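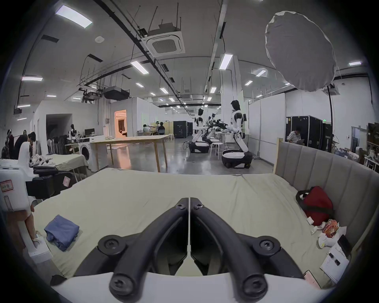 **Ebihara moves bedding trials onto the open floor**

Wed 20 July

Ebihara has moved its bed and bedding trials out of a closed side room and onto the main laboratory floor, where the test bed now shares space with the workbenches and a front-loading washing machine. The change took effect this week and applies to all fitted sheet, throw and headboard work booked through December.

The test bed is a single setup with a gray upholstered headboard, stitched in vertical channels. It is made up with a plain pale sheet. Before a trial, the bed is loaded with ordinary household items: a folded cloth, a bag set against the headboard, a phone, paper, a snack wrapper. The items are then cleared and the sheet is smoothed, and the operator records the time and the state of the surface.

"A bare bed tells us very little about a sheet," said Aileen Policarpio, who runs the bedding program. "People put bags on beds. They leave papers and phones there. The fabric has to go flat again after that, and we want to know how much handling it takes."

The current series covers 442 trials on sheets supplied by Stellmont, a contract bedding maker. Each sheet is used for 17 trials and then washed. Two weaves are being compared, both in the same weight. Wrinkle depth is measured at fixed points along the side of the bed nearest the headboard and again at the open edge, where sheets tend to pull loose first.

Item placement follows a written schedule, with soft goods on the open half of the bed and small hard items along the headboard side. Kimutai Waweru, who wrote the schedule, said the earlier version scattered objects at random, and the results could not be compared from one operator to the next. Thin items remain the slowest to clear. A sheet of paper lying flat on fabric takes longer to lift cleanly than a full bag, and a light wrapper tends to slide and drag the cloth with it.

The old room had carpet and a single window. The new area has a polished concrete floor, which has required a change to the bed legs. Rubber pads were fitted on the first day after the bed shifted during a tucking test, and results from that morning have been dropped.

Upholstery will be handled as a separate set of tests. Shaohua Liang is preparing a rub and stain procedure for channel-stitched headboards, where dust and crumbs collect in the seams. The first draft calls for two cleaning passes, one with a dry brush along the channels and one with a damp cloth across them. Firnutel will supply replacement panels in three fabrics.

Stellmont will receive raw measurements at the end of each wash cycle and a full report once the series closes. Ebihara plans to release a shorter version covering the placement schedule and the wrinkle method, without supplier results. Requests for bed time after December should go to Obinna Idahosa at the scheduling desk.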